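Selling Old Jewelry - Frequently Asked Questions

Do I need to clean my pieces before I sell them?
Please don't. A buyer who pays by weight won't give you a cent more for shine, and home recipes with baking soda can scratch soft stones. Wipe off the dust and stop there.

Is a free appraisal really free?
You won't get a bill. But the person naming the price is usually the person who wants to buy, so treat the number as an opening offer. Get a second one. We've seen quotes on the same bracelet that were $277 apart.

What about the mail-in services?
Uvico and Brilano both send a prepaid envelope and both promise payment in 5 business days. Read the return terms first. With Brilano you had 60 hours to refuse an offer when we last checked, and the clock started when they sent the email.
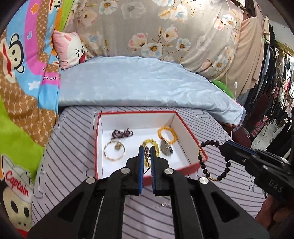
Beads, a bangle and a thin chain in a red-rimmed box.

Are beaded pieces worth anything?
Mostly to whoever wears them. Glass and plastic beads get sold as amber or garnet all the time, and a seller's word is not a test. Ask for a written lab report on anything priced like the real thing.

Does a stamp prove it's gold?
No. Stamps are easy to fake, and plated items sometimes carry them too. Ask to watch the test being done - a shop that takes your ring into a back room should make you wonder.

Do you get paid for recommending buyers?
No, and we don't recommend any.

Last updated December 20, 2018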